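About us

Hello, and thanks for clicking on the page that most people skip! I'm Archana Rajput and I run Gollent, a small firm in Zinthorpe that helps little businesses keep up with changes in the law. Employment rules, licensing, council consultations, business rates, all the stuff that lands in your inbox on a Tuesday afternoon when you've got a delivery at the door and someone off sick.

I used to work for a trade association, reading draft legislation and writing notes on it for members. I liked the reading (yes, really) but I could never get over how long the notes were. A café owner would ring up and say, "Do I have to change my contracts or don't I?" and I'd think, well, that's page 14, love, and I wrote it, and even I can't find it. So I left and started doing the short version.

There are 2 of us now. I do the reading and the writing, and Ban looks after the members, the phone and the website, and tells me when I've used a word like "notwithstanding". We work out of one room over a shoe repair shop on Flestodholm Road, up a staircase that's steeper than it looks, so do ring first if you'd like us to come down and meet you at the bottom instead.
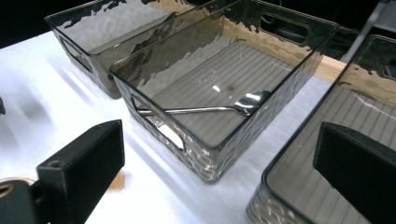

Smoky grey storage bins on a white tabletop.

What do you get if you join? Mostly, a note from us whenever something is changing that touches a firm your size. It says what the change is, when it starts, and what you need to do about it, if anything. Quite often the answer is nothing at all, and we'll say so in the first line so you can get on with your day. You can also ring and ask questions, and we don't run a clock on the call.

We have 224 members at the moment, nearly all of them with fewer than ten staff. Hairdressers, a couple of nurseries, garages, a man who restores church organs, plenty of shops. When a consultation comes up that matters to them we ask what they think and send in a response with their views in it, including the ones that disagree with each other (the one on pavement seating was lively!). I've given evidence to council scrutiny meetings 3 times and my knees still knock under the table.

A few things we don't do. We aren't solicitors, so if you're heading for a tribunal we'll tell you to find one, and sooner is better. We don't support any party or candidate and we don't take money from them either. And we don't do payroll, though we get asked every single week.

Membership is £100 a year, the same for everybody, and you can leave whenever you like. Our open evening is in November, upstairs in the office, with tea and far too many biscuits. If you'd like to come, or you've just had a baffling letter and want someone to read it with you, give us a ring. Ban will probably pick up, and if it's me, I'll be the one eating a sandwich.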